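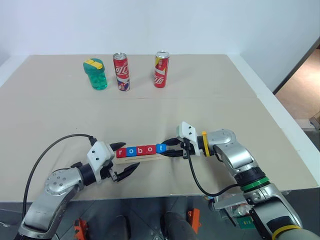
Durkcombe Packing Hall, Kitting Team

Two arms on our bench from September: what changes for the rest of us?

We're a small kitting team at Durkcombe, making up gift and toy packs by hand. The arms are going in on the Tornullow line first and I'm really excited, but a few people on my shift are nervous and I'd like to give them proper answers. Do you still stand at the bench? Does the pace go mad? And who sorts it out when something gets dropped?
posted by kitting_kate_76

Oh, you're in for a good time! We've had a pair at our Flarkanitz site for 18 months and I wouldn't go back. The biggest change for me was my wrists. I used to do the letter strips, lining up the little blocks so they spelt the word and then lifting the whole thing across by one end, all shift long. Now the arms have the strips and I set up the bench, check the spelling (yes, somebody has to, a "b" and a "d" look very alike at six in the morning) and deal with the odd ones.

You do still stand at the bench, only less of the time. Our pace didn't go mad. On a good day the line does 1460 packs, and the gripper is slower than I am on any single strip, but it doesn't tail off after lunch. I do, massively!

Two things I'd push for. Ask for everyone on the shift to be trained on stopping and restarting, so it doesn't all land on the team leader. We began with just the leads and it caused bad feeling. And lay plain card over the table. It's cheap, you swap it when it gets scruffy, and blocks don't skid on it the way they did on our bare top.

Dropped pieces are ours to pick up, arms stopped first, every time. You get used to it quickly.
posted by blockandtackle

Agree with most of that. I'd add that the talking changes. We used to chat across the table and now you're more spread out, so we moved our breaks to be together and it helped a lot. Also ask early about pay grades. At Ó Conaill the new duties were written into the job sheet before the arms were switched on and it saved weeks of grumbling.
posted by Saltmarsh2838

depends on your manager tbh. ours are great fun to watch though, people from the office still come down for a look
posted by nightshift_ned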